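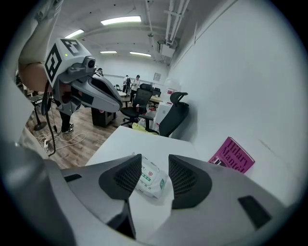 Tidying a table remains one of the more difficult requests a household can make of a machine. The Trolville household chores program has spent the period since June recording ordinary clearing and sorting tasks, performed by people using hand-held grippers, so that the movements can later be used to train a robot arm. The objects are deliberately commonplace. A soft pack of wet wipes on a white tabletop is a fair example: the wrapper creases and slides under the fingers, and the contents give way when squeezed. Rigid boxes have been handled well by factory machines for many years. Soft packaging has not, and it makes up a large share of what is found on kitchen counters and in shop stockrooms.

The current recording plan covers 16 short chores, divided evenly between the home and the shop floor. Participants work with two grippers, one in each hand, as many chores call for one side to steady an item while the other moves it. Staff at our Rosar site prepared the chore list, and the Escobedo office is responsible for reviewing the recordings – a slow task, but one that has already led to clearer instructions for participants.

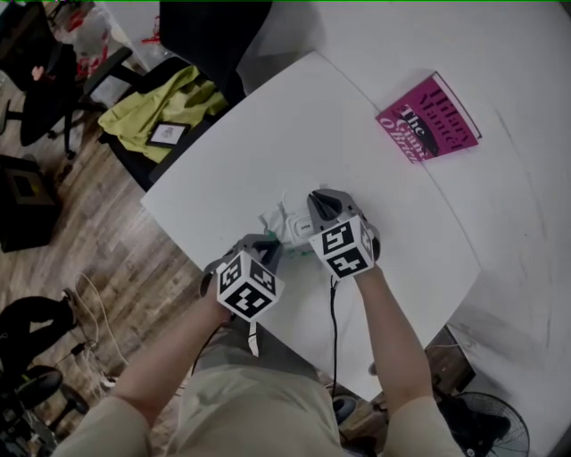

Can a machine clear a household table without help today? Only in part. In our own trials, the arm can usually pick up a single item of a familiar shape and set it down in a marked area, but it still needs a person nearby when items overlap or when a cable is involved.

Results on the shop-floor side are similar. Of the eight chores in that group, two are now considered ready for a longer trial under staff supervision: moving sealed cartons to a shelf and returning empty trays to a stack. The remaining chores will stay in the recording stage. Particular attention will be given to books and other flat goods, which must be gripped by a narrow edge and placed upright so that they do not slip.

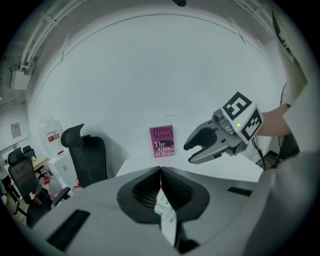

Placing an item upright also requires the arm to judge when to let go, and early trials at Peltotgate showed that it tended to release too soon. Additional recordings of this step are planned, and the written guidance for participants will be revised before they begin. Member sites wishing to suggest further chores may send them to the program office in Trolville.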